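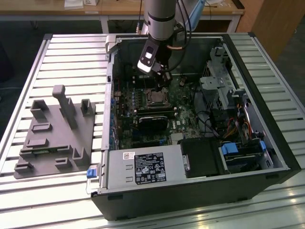 A robot arm with a wrist camera working over the motherboard of an opened desktop computer. Photo: Odstead

Odstead releases Wiriya 7, planning software for robots that take computers apart

DRORTON, June — Odstead, the Drorton software company, today makes available version 7 of Wiriya, its perception and planning package for robot disassembly cells. The new version lets an arm decide the order of its next steps from what the wrist camera reports, without a fixed program for each computer model.

Used desktop computers come to a recycling line in many makes and in very different condition. One has a drive missing, another has a cable lying across the memory slots. Until now, most customers of Odstead wrote a separate script for each model and stopped the cell when a machine did not match it.

Wiriya 7 works from a parts graph. The software looks for known kinds of part, such as memory, expansion cards, drive trays and power supplies, and it estimates which of them block the others. It then proposes a sequence and checks every approach path against the walls of the case before the arm moves. If a part cannot be found with enough confidence, the arm goes back to a safe height and takes a second view from another angle.

The part library has grown from 16 to 38 part types. It was tested over the spring at the Woltbridge site, where 47 desktop towers of mixed age were processed. Average planning time for one step has fallen by almost half compared with version 6.

"A cable is the thing that makes most trouble for us," said Radomir Krasniqi, head of planning software at Odstead. "It bends, it hides the screw, and after you touch it, it is in another place. In the old version we planned once and hoped. Now we look again after each contact — this costs a little time, but the operator is called much less often."

Operators can follow the plan in a new browser view, where each step is shown before it is carried out and can be refused or moved. Refused steps are saved with the camera picture, so that the team can review them later. A simulation mode is also included and needs no robot.

Wiriya 7 is offered to existing customers as a normal update under their present licence. Scripts written for version 6 will continue to run, but the gripper settings must be imported again. Laptops are not supported in this version.

About Odstead
Odstead develops control and planning software for dismantling and repair work. The company has its main office in Drorton and a test site in Woltbridge.

Press contact: Odstead press office, Drorton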